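My Wedding Day Gear and Safety Checklist (With Way Too Many Comments)

By Paloma Holloway | July | 27 comments | 13 shares
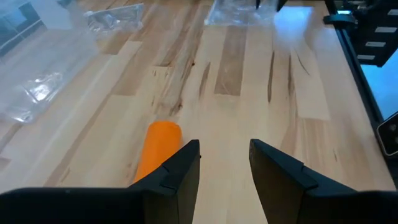
Photo: Tzu-hsuan Chien

I got an email from Hiu-tung Kwok, who's shooting a first solo wedding this summer, asking what I check before I leave the house and what I check once I'm there. I started typing a reply and it got so long that I figured I'd just put the whole thing up. It's the list I keep taped inside the lid of my roller case, and the comments are the stuff I'd tell you if you were riding along with me!

Print it, scribble on it, cross out what doesn't fit the way you work.

THE NIGHT BEFORE

[ ] Both camera bodies powered on, shutter fired, both dials turned
Fire at least one frame to each card slot. I once packed a body that had been sitting in "no card, shutter locked" mode and spent the first minutes of a processional poking through menus. Never again.

[ ] Clocks synced on both bodies
Do this with the two cameras side by side. If they're off by even a few minutes, sorting the ceremony afterward is misery, and your second shooter will hear about it from you (sorry, Pao-chu).

[ ] Cards formatted, in camera
Only after I've opened the last job on the backup drive and clicked through a bunch of the files. Folder names don't count. Open the pictures. I brought home over 4000 frames from a wedding at Ostudska last year and I'd hate to think of wiping those because a folder looked full.

[ ] Camera batteries charged and in the RIGHT pouch
Charged ones face up, dead ones face down. Pick whichever way makes sense to you, but tell your assistant, because mine did the opposite for half a season.

[ ] Flash batteries charged, contacts looked at
Look for white crust, green crust, any crust. A swollen battery doesn't get one last job. It doesn't go back in the bag or in the kitchen trash either, it goes to a battery drop-off.

[ ] Lens mounts and rear caps
Wiggle each lens once it's mounted. A little play is normal on my old 85, but if something feels different from last week I leave it home.

[ ] Straps and strap screws
Tug hard. Harder than that! If you wear a dual harness, check the screw that goes into the base of the camera, and check the little safety tether too. Mabli Gwynne lost a body onto church steps when that screw backed out, and the tether was sitting in her glove box.

LOADING THE CAR

[ ] Light stands: every knob tightened, every leg opened and closed
Stands get thrown around and the knobs crack where you don't see it. Put a bit of weight on the top section and see if it creeps down. If it creeps, it's a coat rack now.

[ ] Sandbags, 4 of them
Yes, they're heavy. Yes, I bring them to indoor weddings. Two for the reception stands, two for whatever turns up outside. My Garnlow bags have the handle in the middle, so they hang nicely over a leg, and I'd buy them again.

[ ] Gaffer tape, full roll plus the stub
The stub lives in my jacket. For floors, test a small piece where it won't show, particularly on old varnish. Some places don't allow tape at all, so I carry a rubber cable mat as well.

[ ] Extension cord, unrolled and run through your hands
Feel the whole length for nicks. Plug it in at home. If the plug gets warm with a light running on it, out it goes.

[ ] Case latches closed, nothing loose above seat height
A tripod coming forward in a hard stop is a terrible thing to think about, so think about it once in the driveway and then strap it down.

AT THE VENUE, BEFORE GUESTS

Get there early. I like a full hour on my own. At Kirnport I always need longer, the parking is down the hill and it's a hike with a roller case.

[ ] Find the coordinator and ask the boring questions
Where can't I stand? Is flash okay in the ceremony? Which doors have to stay clear? Are there sprinklers on a timer? (Ask about the sprinklers. Please.)

[ ] Walk every exit
Walk it, don't just look for the sign. If my light stand makes somebody in a long dress turn sideways to get by, I move the stand.

[ ] Stands in corners or behind something solid
Lowest leg pointing out under the light, sandbag on it, cable taped or matted all the way to the outlet. I used to leave the last foot of cable loose. A flower girl found it. She was fine, the flash was not.

[ ] Look up
Beams, chandeliers, heat lamps, draped fabric, sprinkler heads. Keep modeling lights well away from drapes and paper lanterns. If you use a continuous light, go back and check on it after a while. They get hotter than you'd expect in a closed-up tent.

[ ] Wind check, outdoors
I take umbrellas down at the point where the napkins start moving on their own. That's my entire scientific method. A softbox outside needs a person holding it, and that person shouldn't also be holding your lens bag.

[ ] Anywhere you plan to put the couple, stand there first
Docks, walls, stairs, boulders, the mossy bit by the pond. Stand there in your own shoes and then imagine heels and a train. Pao-chu Hung, my second shooter, has a good rule: if one of us needs a hand getting up, we find another spot. And roads and railroad tracks are a no from me every single time, I don't care how pretty the light is.

[ ] Bag drop chosen
Somewhere you can see it or somewhere that locks. I ask for a closet behind the bar or the DJ table. Never leave it under a guest table, it gets kicked, and sooner or later a drink goes in it.

DURING THE DAY

[ ] Card swap at the end of the ceremony
Full or not! Used cards go in a zip pocket on my body, and they stay there until I'm home.

[ ] Water and actual food
I put this on a safety list on purpose. I got lightheaded on a stepladder doing a big group shot one very hot afternoon, and I had eaten a mint all day. Put vendor meals in your contract.

[ ] Stepladder: locked, flat ground, somebody holding it
Same person holding it the whole time. Don't let the best man volunteer once the bar has opened.

[ ] Sparkler exit talk
Buckets of sand or water at both ends, arms out, little kids holding hands with a grown-up instead of holding a sparkler. I say all this out loud before anyone lights anything. Veils come off or get gathered up. If the venue says no sparklers, then it's no sparklers, and I've got a ribbon wand version that I really do love.

[ ] Recheck stands before dancing starts
Somebody has moved one. Somebody always has.

PACKING OUT

[ ] Count bodies, lenses, flashes, triggers against the lid list
Triggers are what I lose. I've put bright tape on all of my Tseng ones and I still left one on a windowsill this spring.

[ ] Pull tape slowly, check the floor
Low angle, slow peel. Take a phone picture of the spot when you're done.

[ ] Cables coiled, outlets empty

[ ] Say goodnight to the coordinator
Mention anything you bumped or scuffed. I'd much rather bring it up myself than get the email.

[ ] Are you okay to drive?
Sit in the car for a minute and be straight with yourself. After a long day with a late exit I've booked a cheap motel more than once, and I've built that into my pricing for anything out past Kirnport.

[ ] Two copies before bed
Shoes off, laptop on, cards copying to two drives while I eat cereal. The cards don't get formatted until the night before the next job (see the top of the list).

Mabli keeps a printed sheet of venue rules in her case as well and swears by it. I keep mine in my phone, and then my phone dies, so she probably wins that one. If you've got something on your list that isn't on mine, stick it in the comments and I'll add it when I redo the lid card.

27 comments | Share this post

Contact Paloma | Copyright Paloma Holloway Photography | Back to top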